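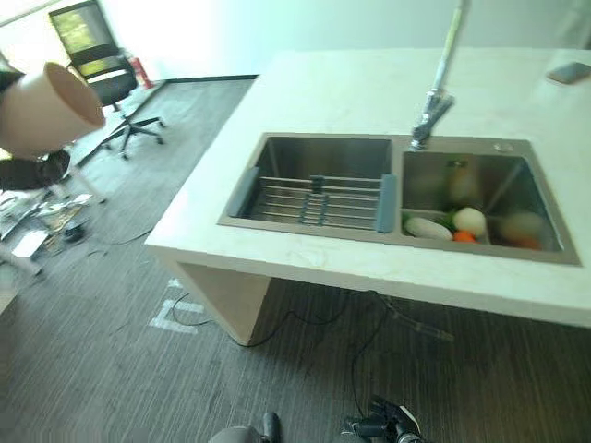

3.2 Where dishes wait

Households in the Harkley survey were asked to keep a diary of every item washed by hand, and most of them kept a diary of their good intentions instead. Of the 61 kitchens enrolled, 43 returned entries we could use. The rest sent pages on which every plate was washed, dried and shelved by 8 p.m., a standard of conduct we have not met in our own homes. Sink layout mattered more than we had guessed. In a double sink with a drying rack laid across one basin, as in Figure 2, the rack takes over part of a bowl and leaves the counter clear, and diary keepers with this setup were quick to call the job finished once the last cup was on the rods. Putting things away was treated as a separate chore, to be done by someone else.

Figure 2. Double sink with an extendable rack over the left basin.

We call this stage "parking," after a remark in one of the January diaries. Parked dishes were often used again straight from the rack, so that in 5 households a few favorite bowls never saw the inside of a cupboard during the study. Türkmen and Masri describe much the same habit with laundry, where the clean pile becomes the wardrobe. Howells objects that parking is only storage with a guilty conscience, and our data give us no good way to argue with her. Diary keepers who lived alone parked for longer, but complained less, having no one handy to complain to. Section 3.3 turns to shared kitchens, where there was no shortage.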